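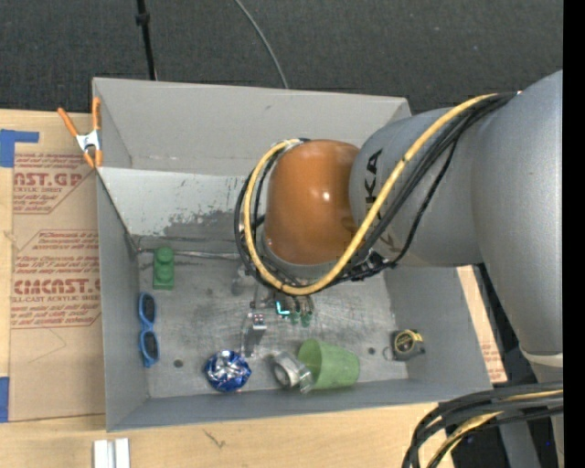 Re the home front draft, sorry for the slow answer, I have 10 minutes before my section meets. Pongsak, I think chapter 2 leans too hard on the big plants. Everybody writes about the assembly lines. What I want is the small shops that got subcontracts and had no idea how to fill them. And please watch the word "automation", you use it for the 1940s like it means a KUKA arm with yellow cable looped all over it, and readers will picture exactly that. Say jigs, say fixtures. Mostly it was people standing at a bench.

Filed under: Lists > Social & Economic History
Reading time: 2 min

Other stuff, quick:

- the Siltitstead ledgers. 484 pages, I've read maybe half. Wages are in there but the women's rates are on seperate sheets and some of those are missing. Don't quote a gap until I've finished.
- footnotes in section 3 still say "ibid." to a source you cut
- Emerson has the ration board minutes, ask him, not me

On Siriporn's question below. No, I don't buy it. A town that size doesn't get 2,000 new workers and go back to normal when the contracts stop. Look at the rents. Look at the school rolls! Where did they all sleep? The Thepsuriya thesis is good on this, the middle chapters anyway.

Can send my scans tonight if someone reminds me.

Zachary

> Siriporn Mahawong wrote:
>
> Hi all, I've read Pongsak's draft and liked it a lot. One
> worry. He says the war changed the town for good but most of
> his evidence stops in 1945. Couldn't it be that people just
> left and things went back to how they were? Boonsong thinks
> the census would settle it. I'd be happy with a paragraph
> that admits we dont know yet.
>
> Also is the June deadline real or is that for the abstract only?
>
> Siriporn

Oh, June is the abstract. Full paper later. Z.

Print this message | E-mail this message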